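About Storkside

Storkside is a small school for people who want to learn to bake bread and have already tried learning from the internet. We teach in the town of Celness, above a shop that used to sell lampshades, and we have been doing it long enough that the locals no longer ask what happened to the lampshades.

The school began with one oven, one long table and a sourdough starter called Kuruc. The starter was a gift. It came in a pickle jar with a handwritten note saying "feed or regret," and we have mostly fed it. Kuruc now lives in a five-gallon tub at the back of the kitchen and is, by seniority, in charge.

What we teach

Our main course is 22 weeks of evening classes. Students start with a plain white loaf, which everyone thinks they can skip, and move on to rye, enriched doughs, flatbreads and a very long evening of croissants. There is a shorter weekend course for people with jobs, children or a limited tolerance for croissants. You will use our flour, our tins and our aprons, which were white once.

Class size is 12 at most. We tried more. The table is long, but elbows are wide, and dough gets into other people's hair with surprising ease.

We do not give grades. You take your bread home and your family gives you a grade, generally by what they say after the word "interesting."
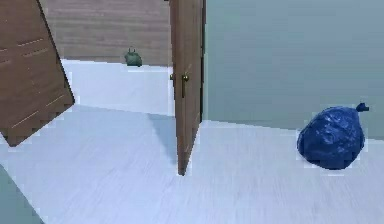 Celness, 18th May

Enrollment for the fall evening course is open. It runs through December, with a week off in the middle so that students can eat something else. The fee is payable in 2 installments, the first when you sign up and the second before the croissants, for reasons our bookkeeping has learned the hard way.

How we work

Everything is mixed by hand for the first month. After that you are allowed near the mixer, a large gray machine that walks slowly across the counter if left alone. By then you should know what dough feels like when it is ready, and you will have opinions about the mixer.

Recipes are written by weight. If you own a set of measuring cups that belonged to your grandmother, please keep them, love them, and leave them at home.

Each class ends with 45 minutes of sitting down, butter and whatever came out of the oven. Former students say this is the part they remember best. We put a good deal of work into the other parts too, but we have made our peace with it.

Who comes here

Retired people, nervous people, engaged couples, one entire bowling team. A few graduates have gone on to bake for a living. Skindix, the bakery at the bottom of the hill, was started by two of ours, and their seeded loaf is now better than the one we taught them. We buy it on Saturdays — quietly, with a hat on.

Getting in touch

The phone is in the kitchen, so it is answered by somebody with dough on their hands, or not at all. Email is safer. You can also stop by during the day and come up the stairs. If the lights are on, the coffee is too, and there is usually a heel of rye that needs finishing.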